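记录本：Kistcombe 开放日，Sestine 双臂演示
2026年9月17日，下午去的，晚上回来补记。同去：Fouzia Rana。 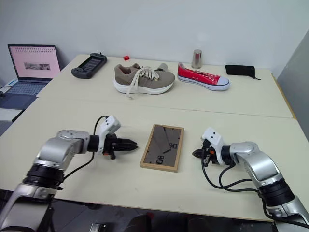 先写结论，免得以后翻到这页还要从头看：暂时不建议订 Brimance。能看的东西比五月那次线上介绍多，能验证的东西还是少。下面按到场以后的顺序记，有些地方当时写得潦草，照抄。

到得早，签到的人让我们先在走廊里等。墙上贴的流程表把演示排在讲座后面，到了又改成先看演示，讲座挪到最后。Fouzia 说先看机器也好，脑子里还没装他们的幻灯片。我同意。

接待我们的是 Naheed Butt，负责现场操作和讲解。人很客气，问什么都答，答不上来的会直接说要回去查，这一点记一笔好的。不过全程都是他一个人又讲又操作，有几次机械臂已经动了，他还在回答上一个问题，我没法同时听和看。下次去别家也要注意：最好分工，一个人专门盯机器，一个人专门问。

场地布置：奶油色的桌子前后两张拼在一起，左右各一只机械臂，夹爪都是黑色平行式的。任务物品放在前桌中间，其余东西摆在后桌上，有鞋，有一只金属杯，还有游戏手柄、布袋之类。背后是白墙。左手边开着一台笔记本电脑。

第一项任务，钟。木框、玻璃面，平放在桌上，盘面上有数字。讲解词是“双臂协同抓取并调整易反光物体的姿态”。我对“易反光”三个字有意见。玻璃面确实反光，但如果抓的是木框，夹爪接触不到玻璃，反光影响的只有视觉那一段，而且对比一下灯光就知道，整间屋子的光是固定的，桌面和墙都是浅色。要证明不怕反光，应该把灯挪一挪，或者在旁边放一盏台灯。我提了，Naheed 说今天的场地不方便动灯。记下：未验证。

流程是这样：左臂从左侧靠近，右臂从右侧靠近，停顿，两边夹住框，抬起，转一个角度，放下。我坐的位置看不清夹爪有没有在木框上打滑。第一遍做完，Naheed 上手把钟摆回原位再来一遍。我注意的就是这个“摆回原位”。他摆得很仔细，放下以后又用手指推了一下。问他起始位置允许多大偏差，他说训练的时候位置是随机的。我说那能不能我来放。他让我放了，我故意斜着放，偏右下。机械臂动了，停在半路，然后退回去，又来一次，第二次抓到了。他说这就是恢复能力，我觉得也可以解释成第一次没对准。两种说法我都写在这里，单看这一遍分不出来。

要分出来需要日志。问能不能看日志，回答是现场的电脑上只有界面，日志在另一台机器上。要了邮箱，说会发一份。看会不会真的发。

关于数据量。讲解牌上写着这一任务用了 2,090 条遥操作演示。我问是不是全部都用于这一只钟，Naheed 说其中包括别的带框物体，比如相框和小镜子。再问钟单独有多少，他说要回去查。2,090 这个数放在牌子上最大的字号里，分项却没有，这种写法我在别的展位也见过，看多了就不太当回事。不过反过来想，如果大部分数据来自相框，那对钟的泛化反而算是个优点，他们自己不讲，很奇怪。Fouzia 的看法是写牌子的人和做实验的人没有商量过。

延迟。宣传页上写从图像到动作 300 毫秒。问是平均值还是最坏值，问含不含相机曝光，问是在什么电脑上测的。只得到第一问的答案：平均值。我拿手机秒表对着看了几遍停顿，手按误差太大，没有意义，不记数字。能记的只是感觉：靠近阶段流畅，接触之前明显慢下来，接触之后又快。这和我们自己那套的毛病一样，我们至少知道原因是推理和控制抢同一个进程。他们的原因不清楚。

线缆。两只手腕上都有黑色线缆，绕出来以后垂到桌面上，在前桌上拖着。我盯着看了很久，担心它扫到钟或者挂住什么，看的这几遍里没有发生。但这种走线方式在展台上没事，在我们那边的工位上，旁边有料盒，有工具，挂一次就要停。问有没有走内部的版本，Naheed 说量产时会考虑。“会考虑”三个字，原话。

手腕上的白色模块，方的，上面有小孔，我以为里面是相机，Fouzia 猜是测距的。问了，Naheed 说型号不方便讲。那就不写型号，到时候要规格书。顺便提醒自己：没有规格书的传感器不要在评估表里填“已确认”，上次 Kiani 那份就是这样填出来的麻烦，后面光是改表就来回好几封信。

第二项任务，整理鞋。把鞋从后桌移到前桌摆好。这个我认为比钟难，因为鞋带是软的，会垂下来，鞋口的朝向也不好判断。灰色那只鞋带松着，搭在外面；红色那只是帆布的。Naheed 先做红色，抓鞋跟，一次成功，很干净。我请他做灰色。做了，夹爪夹到了鞋舌旁边的一段鞋带，鞋提起来歪着，放下的时候侧倒。他重新来了一遍，这次抓鞋跟，成功。

我认为这一段是整个下午最有价值的，因为它失败了，而且失败的样子很具体。夹到鞋带以后系统好像没有察觉，照样走完了放置动作。说明至少在这个任务里没有对抓取结果做检查，或者做了但阈值很松。问夹爪有没有力反馈，说有电流估计。电流估计分不出鞋带和鞋帮，这一点我们自己试过，当时试了两种夹指都不行。Fouzia 在旁边小声说，换我们的布料件肯定也是这样。我也这么想。

两只鞋款式不同，所以“成对摆放”没有演示，牌子上却写了“成对整理”。问了，回答是成对的鞋今天没带来。

第三项本来是小方块入杯，到这里时间不够，跳过了。有点可惜，方块小，杯子是金属的，如果做得出来，比鞋更能说明定位精度。我问能不能只做一遍，Naheed 看了看时间，说讲座要开始了。

讲座部分简单记。讲的人没有留名字，幻灯片很漂亮。主要三段：为什么要双臂，数据怎么采，将来怎么卖。第一段我们都懂。第二段说采集员每天的产量，没有说淘汰了多少，也没有说淘汰的标准。我举手问了，讲者说质量由系统自动打分。再问打分和最后的成功率有没有关系，讲者说这是一个好问题，然后翻到了下一页。第三段提到试用计划，首批 4 家，已经定了两家，没有说是哪两家。

幻灯片里有一张成功率的柱状图，纵轴从很高的地方开始，所以差别看起来巨大。试验总次数写的是 1,000，分到各个任务上是多少没有写。人为重置算不算一次，中途干预算成功还是失败，都没有定义。我在下面随手画了一遍从零开始的纵轴，三根柱子差不多高。画在纸上了，贴在这页背面。

问答时有人问安全。回答是有急停，有力矩限制。今天的台子没有围栏，参观的人可以走到桌边，我自己放钟的时候手就在两只夹爪中间。当时机械臂是停着的，Naheed 也在电脑旁边，可是没有人要求先按下急停，也没有说停着是断使能还是只是没有发指令。我放完才想起来问，他说是软件暂停。这一条写重一点：以后我们任何人去任何一家看演示，软件暂停状态下不伸手。包括我。

好的方面也写，不然 Fouzia 又要说我只会挑刺。
一，两只臂没有互相碰撞，靠得很近的时候让位很自然，这个比五月看的视频好。
二，钟放回桌面的那一下很轻，没有磕的声音。我们自己的放置动作到现在还是听得见。
三，愿意让外人摆放物体。很多家不让。
四，失败以后没有赶紧关掉，重来了，也没有找借口。

不好的和不知道的：
起始位置的范围没有数字。
灯光没有变过。
分项数据没有。
延迟只有平均值。
抓取后的检查疑似没有，等日志。
线缆外露。
换一个没见过的物体会怎样，今天没有试。我包里有个胶带座，本来想拿出来，看后面排队的人多，没好意思。下次直接拿。

Fouzia 的意见和我不完全一样，她要求我照实写进来：她认为鞋那段说明底子是有的，抓取点选错是数据问题，补得上，而且 Sestine 肯把失败做给人看，值得再谈一次。她建议申请试用名额，不花钱的话试了也不亏。我的意见是试用也要占工位，占人，上次为了腾一个工位，夹具重新标定花掉的时间没有人替我们算。折中的办法是先发一张问题单，回答得像样再申请。她同意，条件是问题单不要写得像审讯。

问题单草稿（我起头，Fouzia 改语气）：
钟任务里，钟本身的演示条数，和其他带框物体分开列。
起始位置和角度的测试范围，最好有散点图。
延迟的最坏值，测量用的电脑配置，是否包含相机。
抓取后有没有检查，用什么信号，夹到软物时怎样处理。
1,000 次试验的分项，以及人为干预的记法。
软件暂停时电机的状态，急停切的是哪一路。
走线有没有图纸。
能不能寄物体给他们，由他们按我们的摆放要求录像，不剪。

最后这一条我最看重。物体从我们的废料柜里挑，至少要有一件反光的，一件软的，一件形状不对称的。上次寄给别家的样件没有收回来，这次寄之前拍照登记。

零碎：
停车场离楼很远，带东西去要留时间。
宣传页拿了两份，一份放公用书架，一份夹在本子里，延迟那一行我用红笔圈了。
Naheed 的名片在 Fouzia 那里。
我的笔落在签到台了，蓝色那支，不要了。

待办：
我：问题单初稿，纵轴那张图扫描存档，写访客安全那一条发给全组。
Fouzia：改问题单，联系 Naheed 要日志，顺便问方块入杯有没有录像。
两人一起：用我们自己的夹爪抓一次鞋带松开的鞋，看电流曲线到底能不能看出区别。旧鞋我从家里带一双。

补记，睡前：又想了一下钟那次半路退回。如果是没对准，退回之前夹爪应该已经开始合拢；如果是它自己判断位置不好，应该在合拢之前就退。我记得是没合拢就退的，Fouzia 记得指头动了一下。没有录像，两个人的记忆对不上，等日志里的夹爪开度。日志不来，这一条就按未知处理。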